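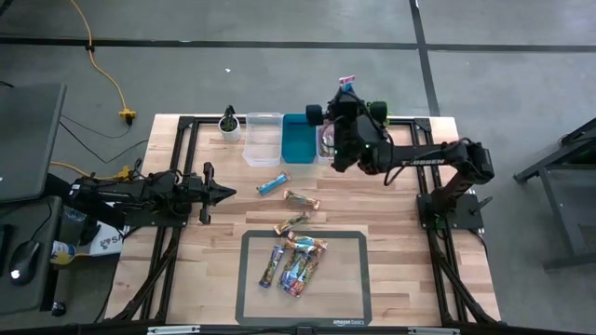 Figure 3. Barres de collation emballées sur un plateau en bois à lames claires et miel.

3.2 Le grignotage de l'après-midi, un repas qui ne dit pas son nom

Le dépouillement des carnets alimentaires nous a réservé de belles surprises, et la plus grande concerne sans doute la barre de collation (figure 3). Nous l'avions rangée, au moment de bâtir la grille, parmi les produits d'appoint, entre le fruit sec et le biscuit. Or les participants en parlent comme d'un véritable repas : ils la « prennent », ils la « sautent », ils s'excusent de l'avoir avancée d'une heure ! Sur les 800 carnets distribués en octobre, 483 nous sont revenus complets, et le mot « goûter » n'y apparaît presque jamais sous la plume des adultes. On lui préfère « ma barre », avec un possessif qui mériterait à lui seul une étude.

Mendes (Glória Mendes, carnet de terrain) avait déjà relevé ce possessif chez les employés de l'entrepôt Baptista, où la pause est courte et se prend debout. Nos données prolongent son observation de façon très stimulante. Le possessif est fréquent chez les personnes qui mangent seules et recule nettement dès que la collation est partagée. Un enquêté de 44 ans, comptable chez Filtari, écrit ainsi : « J'ai mangé ma barre à mon bureau », puis, le lendemain, « on a ouvert un paquet avec les collègues ». Le produit est le même, le lieu aussi ; seule la compagnie a changé, et avec elle toute la grammaire de la phrase.

L'horaire constitue le second point remarquable. La thèse de Pryor (Digby Pryor, communication personnelle, 19 février 2021) selon laquelle la collation emballée dissout les heures de repas ne résiste pas bien à la lecture des carnets. Les prises sont régulières, parfois à quelques minutes près d'un jour à l'autre, et les écarts font l'objet de longs commentaires dans la marge. Nous y voyons une discipline discrète, bricolée par chacun, dont la richesse nous a enthousiasmés tout au long du codage.

Reste la question du sucre, que nous n'attendions pas à cet endroit. Huit enquêtés seulement recopient la liste des ingrédients ; les autres jugent la barre d'après sa texture, « qui tient » ou « qui colle », et d'après la durée pendant laquelle elle fait oublier la faim. Ce vocabulaire du maintien rejoint celui que nous avons décrit plus haut pour le pain du matin, et nous le reprenons en 3.3 à propos des boissons chaudes.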